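로봇 살 돈으로 손가락 패드부터 사자

2월만 되면 우리 팀은 장비 예산 때문에 꼭 한 번씩 목소리가 커진다. 올해도 그랬다. 신청서 맨 윗줄에는 어김없이 새 로봇 팔이 올라와 있고, 소모품은 맨 아래에 '기타'로 뭉뚱그려져 있었다. 나는 이 순서가 늘 불만이다. 그래서 이번엔 좀 길게 써 보려고 한다(회의 때 다 못 한 말이 많다!).

트레바흐에서 받은 견적은 부가세 빼고 3,339만 원이었다. 팔 한 대에 제어기, 설치비까지 들어간 값이다. 비싸다는 얘기를 하려는 건 아니다. 그 정도면 나쁘지 않은 가격이라고 본다. 다만 견적서를 아무리 뒤져도 예비 패드가 한 줄도 없더라. 담당자한테 물었더니 그건 따로 주문하시면 된단다. 네, 그렇죠. 늘 따로죠.

손에 들고 쓰는 그리퍼는 더하다. 두르나 제품은 패드를 한 벌에 최대 70시간까지 쓸 수 있다고 안내하는데, 우리처럼 비닐이며 포장지며 구겨진 것들을 종일 집었다 놓았다 하면 그 숫자를 그대로 믿고 계획을 짤 수가 없다. 작년 여름에는 패드가 떨어져서 사흘을 놀았다. 사람도 장비도 다 있는데 손톱만 한 부품이 없어서! 그때 우타이 통디 씨가 창고에서 옛날 패드를 찾아내 깎아 맞추던 모습이 아직도 생각난다. 고맙긴 했지만 그런 걸로 일정을 버티는 건 두 번은 못 할 짓이다.

선추이핑 씨는 생각이 다르다. 팔은 예산이 있을 때 안 사면 영영 못 사고, 소모품은 운영비로 어떻게든 메울 수 있다는 거다. 틀린 말은 아니다. 나도 큰 장비를 놓치고 2년을 후회한 적이 있으니까. 그런데 그 '어떻게든'이 결국 누군가의 야근이 되는 걸 너무 많이 봤다.

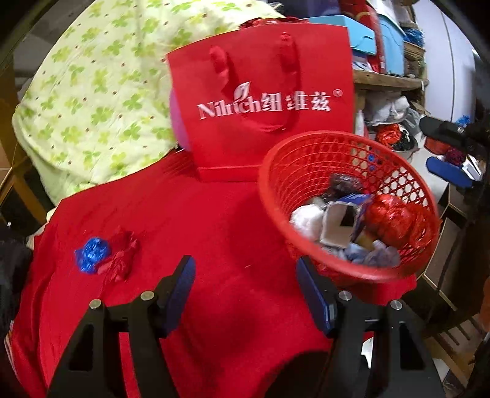

그리고 물건값도 은근히 크다. 바구니, 천, 봉투, 상자 같은 것들 말이다. 집에서 하나씩 가져오면 된다고들 하는데, 그러다 보면 다들 비슷비슷한 것만 가져온다. 나는 올해 이 항목에만 300만 원을 따로 적었다. 결재 올릴 때 "포장지를 이 돈 주고 사요?" 소리를 들을 각오도 했다. 들었다. 그래도 안 깎았다.

내 제안은 간단하다. 팔 구매를 반년만 미루고, 그 사이에 손으로 쓰는 그리퍼 3대를 더 들이자. 브릴론이든 두르나든 패드가 서로 맞는 걸로. 그리고 패드는 처음 주문할 때 넉넉히 같이 사자. 반년 동안 실제로 얼마나 닳는지 기록해 두면 내년 신청서에는 '기타' 대신 제대로 된 숫자를 쓸 수 있다. 팔은 그때 가서 사도 늦지 않다고 나는 생각한다. 추이핑 씨는 아마 또 고개를 젓겠지만, 다음 회의에는 이 표를 출력해서 들고 갈 거다.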